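Members > News > Laundry and Linen

Trudden Linen Service: changes to collection and washing

Saturday, January 19, 2019

Following the review carried out in November, the Trudden Linen Service will introduce new arrangements for the collection, washing and return of towels and bed linen. The arrangements apply to all guest houses, day centres and sports clubs that hold a current agreement with the Service. Members on the Vitik route will move to the new timetable first, and those on the Manole route will follow once the additional vehicle has been delivered.

The review received 867 replies. Most members were content with the quality of the washing but asked for a more dependable return time, particularly at weekends. A smaller group raised concerns about towels that came back stiff, and about items belonging to one member being delivered to another. The Service accepts that both complaints were justified and has apologised in writing to the members affected. 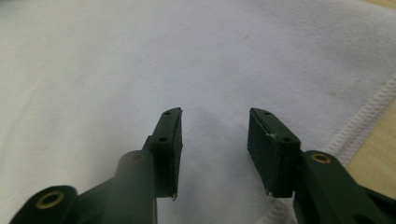
Towels make up the largest part of the Service's work and will be handled separately from sheets and pillowcases under the new arrangements. Members are asked to place them in the green-tagged sacks, which will be supplied with the first delivery. White terry towels such as the one shown here should be bagged apart from coloured items. Fabric softener will no longer be used on any towel, as it reduces the amount of water the cloth can take up. Members who wash a proportion of their own towels may wish to do the same.

Each sack may contain up to 25 bath towels. Sacks that are filled beyond this limit will still be collected, but the contents may be returned a day later than the rest of the order. Items that are torn, or marked with paint, hair dye or oil, should be placed in a separate bag with a note of the member's account number. The Service will contact the member before any such item is withdrawn from use.

Labelling has also been revised. The Service has appointed Planico to supply heat-sealed labels, which will be fixed to the hem of every item at no charge to members. At the time of writing 1,301 items have been labelled at the Vitik depot. Items bearing the older sewn labels will remain valid and need not be sent in specially.

The charge for standard collection is unchanged. Members requiring an extra collection should give at least 3 working days' notice, by telephone or on the form enclosed with the monthly statement. Requests made at shorter notice will be met where space on the vehicle allows.

A revised timetable for the Manole route will be sent to members by post.

Filed under: Service Notices, Towels and Bedding

Shares: 3 | Comments: 0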